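4.2 Folding habits and storage of household textiles

The second part of the interviews dealt with how people store clean textiles between uses. Earlier work on domestic laundry has mostly looked at washing: the temperature chosen, the size of the load and the number of times a garment is worn before it goes in the machine. Storage has had less attention, although a towel or a sheet spends most of its life on a shelf.

We spoke to 28 households in Droltia and the neighbouring district of Alent. Each was visited once in February by Rustad or Bakke, who asked the person in charge of the linen to talk through the cupboard shelf by shelf. The answers were coded by So and Strand, working apart, and differences were settled by discussion. The postal survey that followed was sent to 4000 addresses and brought back 566 usable forms. It asked for the same information in a shorter form.

Three ways of folding came up again and again. The first, which we call the quarter fold, halves the item twice and leaves it flat in a pile. The second, the long fold, brings the two long sides to the middle before the item is halved. The third is rolling, used mainly for hand towels and sportswear. Most households used more than one of these, and the choice went with the depth of the shelf more often than with the type of cloth. In the older flats in Alent, where built-in cupboards are shallow, the long fold was the usual way of dealing with bath towels. People who had moved from such flats into newer homes tended to keep the fold they were used to, even where the pile then stuck out or left a gap behind it.

Fitted sheets were a case apart. Many of those interviewed said they had given up folding them and simply bundled them inside a pillowcase – a habit also reported by Ekström in her study of student housing. Others tucked the corners into one another first and then treated the sheet as if it were flat. 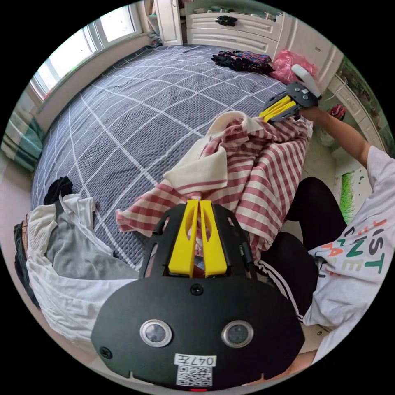 Figure 3. Fold of fabric held between two yellow gripper fingers.

The effect of folding on wear is harder to judge from interviews. Several people had noticed thin lines in tablecloths kept for years in the same creases, and two refolded theirs along new lines each winter. The survey gives some support to this concern. Tablecloths stored flat and seldom used were more often described as worn at the crease than those in weekly use, though the form did not ask for the age of the cloth or the fibre. We therefore treat this result with caution and return to it in section 5, where the cupboard measurements are set against the replies on how long each item had been kept.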